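Vorlesung Lernende Manipulation
Skript zur Einheit 6: Faltstrategien für Kleidung aus Demonstrationen
Dozentin: Hashini Saha
Übungsbetreuung: Raimonds Mockus, Baptiste Tessier

Voraussetzungen: Einheit 4 (Verhaltensklonen) und die ersten zwei Abschnitte der Einheit 5 (Aktionsdarstellung). Wer die Einheit 5 verpasst hat, soll vor der Übung bitte mindestens die Seiten über relative und absolute Greiferposen lesen.

6.1 Worum es geht

Ein starrer Gegenstand hat sechs Freiheitsgrade, und wenn wir seine Pose kennen, kennen wir im Wesentlichen seinen Zustand. Bei einem Kleidungsstück gilt das nicht. Eine Hose kann flach liegen, einmal umgeschlagen sein, auf links gedreht oder zu einem Haufen zusammengefallen sein, und zwischen diesen Fällen gibt es keine klaren Grenzen. Man müsste den Zustand durch ein Netz mit sehr vielen Punkten beschreiben, von denen die meisten durch den Stoff selbst verdeckt sind.

In der älteren Literatur hat man deshalb versucht, das Netz aus dem Bild zu schätzen und danach eine Faltfolge zu planen. Das ist möglich, aber die Schätzung ist langsam und sie wird gerade dort ungenau, wo man greifen möchte, nämlich an den Säumen und Umschlägen. In dieser Einheit behandeln wir einen anderen Weg. Die Strategie bildet das Kamerabild direkt auf eine kurze Folge von Greiferbewegungen ab, und das Netz kommt darin nicht mehr vor.

Wir nennen das Verfahren in diesem Skript Monollow, so wie die Gruppe von Ülle Mägi, von der es stammt. Der Name hat keine besondere Bedeutung für das Verständnis.

6.2 Aufbau der Strategie

Die Eingabe besteht aus dem Bild der Kopfkamera, den Gelenkwinkeln beider Arme und der Öffnungsweite beider Greifer. Die Ausgabe ist ein Aktionsblock, also eine Folge von Sollposen für beide Arme über einen kurzen Zeithorizont. Der Block wird ausgeführt, und bevor er zu Ende ist, wird der nächste berechnet. Die Überlappung der beiden Blöcke wird gemittelt, wobei der neuere Block das größere Gewicht bekommt.

Warum man Blöcke verwendet und nicht einzelne Schritte, haben wir in der Einheit 5 schon besprochen: Bei einzelnen Schritten sammeln sich die Fehler schneller an, und Pausen der vorführenden Person werden mitgelernt. Beim Stoff kommt ein weiterer Punkt dazu. Ein Griff an den Saum ist eine zusammenhängende Bewegung (annähern, einen Finger unter den Stoff schieben, schließen, anheben), und wenn die Strategie zwischen diesen Phasen ihre Absicht wechselt, dann rutscht der Stoff heraus.

Das Netz hat zwei Teile. Der erste Teil ist ein Bildkodierer, der vortrainiert ist und am Anfang eingefroren bleibt. Der zweite Teil ist ein Dekodierer, der den Aktionsblock erzeugt. Für die Fehlerfunktion nehmen wir den mittleren absoluten Fehler auf den Posen und einen getrennten Term für die Öffnungsweite. Der getrennte Term ist wichtig, denn die Greifer stehen in den meisten Zeitschritten still, und ohne eigene Gewichtung lernt das Netz, sie einfach nie zu schließen.

6.3 Die Daten

Der Datensatz, mit dem wir in der Übung arbeiten, heißt Irkov. Er enthält 2495 Vorführungen, alle zweiarmig und alle durch Fernsteuerung aufgenommen. Die Kleidungsstücke sind kurze Hosen, Trikots und Hemden. Für die Auswertung sind 400 Vorführungen zurückgelegt, die im Training nicht gesehen werden dürfen. Bitte achten Sie darauf, dass Sie nach Kleidungsstücken trennen und nicht nach einzelnen Bildern. Im letzten Jahr haben mehrere Gruppen zufällig über alle Bilder gemischt und sich über sehr gute Zahlen gefreut.

Jede Vorführung ist in Abschnitte geteilt: Ausbreiten, erste Faltung, zweite Faltung, Ablegen. Die Grenzen wurden von Hand gesetzt und sind nicht immer einheitlich. Besonders zwischen dem Ausbreiten und der ersten Faltung hat jede Person ein wenig anders entschieden -- wir haben das nicht nachträglich korrigiert.

Für die kurzen Hosen ist der Griff am Beinsaum der häufigste Anfang. Der Saum ist doppelt gelegt und deshalb steifer als die Stofffläche, und er hebt sich bei vielen Stücken auch farblich ab. Beides hilft. Der Gummibund dagegen zieht sich zusammen und liegt selten glatt.

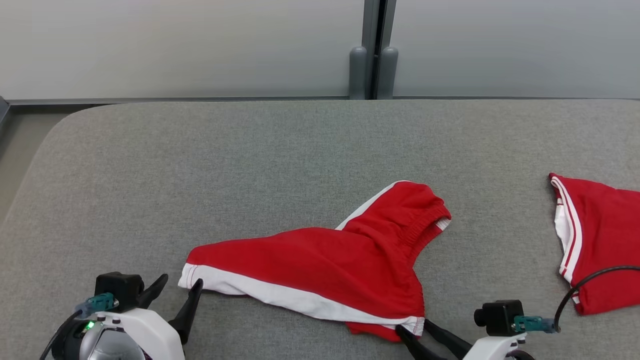 Riga, 3. März 2026

6.4 Besprechung eines Griffs

Die rote Hose liegt schräg auf der grauen Polsterfläche und ist zum Teil gefaltet. Der rechte Greifer hält den unteren rechten Saum, wobei der zweite Finger schräg darunter steht. Der linke Greifer reicht mit seinem längeren Finger bis nahe an die weiße Borte des linken Saums. Für uns ist die Frage interessant, welche Information die Strategie in einem solchen Augenblick braucht, um sinnvoll weiterzumachen.

Erstens muss sie unterscheiden, ob ein Greifer den Stoff hält oder ihn nur berührt. Aus dem Kamerabild allein ist das oft nicht sicher zu erkennen, und die Öffnungsweite hilft nur begrenzt, denn eine einzige Stofflage ist sehr dünn. In der Arbeit von Mägi wird deshalb auch der Verlauf der Öffnungsweite über die letzten Zeitschritte eingegeben. Ohne diesen Verlauf hebt der Arm in vielen Versuchen an, obwohl nichts zwischen den Fingern ist.

Zweitens muss sie die Hose von dem anderen roten Stück am rechten Rand trennen. Beide haben fast die gleiche Farbe und beide haben weiße Streifen. Eine Strategie, die sich nur auf die Farbe verlässt, wird hier leicht verwirrt. Liis Siliņa hat in ihrer Masterarbeit die Aufmerksamkeitskarten des Bildkodierers untersucht und gefunden, dass die Karten bei gleichfarbigen Nachbarn deutlich breiter werden und teilweise auf das falsche Stück springen. Ihre Abhilfe war einfach: Im Training werden die Farbtöne zufällig verschoben, aber für das ganze Bild gemeinsam, so dass auch gleichfarbige Paare in vielen Farben vorkommen.

Drittens spielt die Unterlage eine Rolle. Auf einem gepolsterten Untergrund kann ein Finger leicht eindrücken und so unter den Saum kommen. Auf einer harten Platte geht das nicht, und man braucht einen flacheren Anfahrwinkel. Eine Strategie, die nur auf Polster trainiert wurde, überträgt sich schlecht auf die harte Platte. Umgekehrt ist der Verlust kleiner.

6.5 Ergebnisse

Verglichen wurden drei Varianten: einzelne Schritte, Aktionsblöcke ohne Greiferverlauf und Aktionsblöcke mit Greiferverlauf. Die dritte Variante war bei allen Kleidungsarten die beste. Am größten ist der Abstand bei den kurzen Hosen, am kleinsten bei den Hemden, wo die Misserfolge meistens an den Ärmeln entstehen und mit dem ersten Griff wenig zu tun haben.

Als Erfolg zählt eine Faltung, wenn der Umriss am Ende innerhalb einer festgelegten Toleranz zum Zielumriss liegt und kein Teil unter dem Stück eingeklemmt ist. Das zweite Kriterium wird von einer Person beurteilt. Man kann darüber streiten, ob das streng genug ist -- zwei Personen kommen bei knappen Fällen nicht immer zum gleichen Urteil, und in der Arbeit wird dazu leider keine Übereinstimmung angegeben.

Nicht untersucht wurde, was nach einem verfehlten Griff geschieht. In den Vorführungen kommen solche Fälle selten vor, weil die Personen geübt waren und missglückte Aufnahmen verworfen wurden. Die Strategie hat also kaum gelernt, einen zweiten Versuch zu machen. In der Einheit 7 werden wir ein Verfahren ansehen, das solche Korrekturen gezielt nachsammelt.

6.6 Aufgaben zur Übung

Trainieren Sie die Variante ohne Greiferverlauf auf Irkov und protokollieren Sie den Fehler der Öffnungsweite getrennt von dem der Posen. Das Grundgerüst liegt im Kursverzeichnis unter Lamine.

Ergänzen Sie danach den Greiferverlauf und vergleichen Sie beide Kurven. Geben Sie an, wie lang Sie den Verlauf gewählt haben und warum.

Setzen Sie die gemeinsame Farbtonverschiebung um. Zeichnen Sie für mehrere Bilder mit gleichfarbigen Nachbarstücken die Aufmerksamkeitskarten, einmal mit und einmal ohne Verschiebung.

Die Abgabe erfolgt in Gruppen zu zweit. Fragen zum Grundgerüst bitte an Raimonds Mockus, Fragen zum Rechenzugang an Baptiste Tessier. Im Februar gab es Probleme mit vollen Speicherplätzen, löschen Sie daher bitte alte Zwischenstände, bevor Sie ein neues Training starten.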